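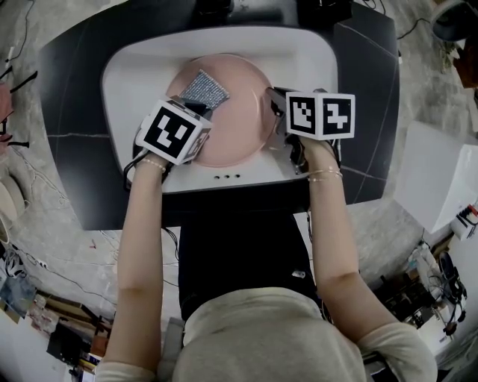 Fig. 5.1 A pink plate in a white basin, with a small silver-grey pad resting on it.

Print this page | E-mail this page
Monday, by the Cerkdale course team

Chapter 5: Washing Up and the Wash Place

Most books on housekeeping tell you that a plate is washed in five steps. Be wary of this. The steps are usually copied from an older book, and the older book seldom says who tested them. In this chapter we look at one plate and one basin at a time, and ask what each step is for.

Take the pad. Makers promise that a rough pad saves effort, and on burnt pans it may. On a glazed plate the case is weaker. The Domusier leaflet recommends 10 firm strokes for every plate, greasy or not, and gives no reason for the number. Try 2 strokes, rinse, and look at the plate under a good light before you believe anyone.

The basin gets less attention than it should. A broad rim gives the wrist somewhere to rest, but it also collects drips, and the Stelmakh catalogue on page 393 shows only the first of these facts.

Fittings deserve the same doubt. A square black tap on a dark grey counter looks smart in a showroom, where a green bathtub may stand a few steps away and no one has dinner to clear. Ask how far the spout reaches over the bowl. Ask what limescale looks like on matt black.

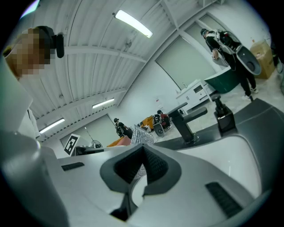
5.1 Choosing a tap you can live with

Before you read on, write down what your own tap does badly. Keep the list for the exercise on the Stendaletti range.

Print this page | E-mail this page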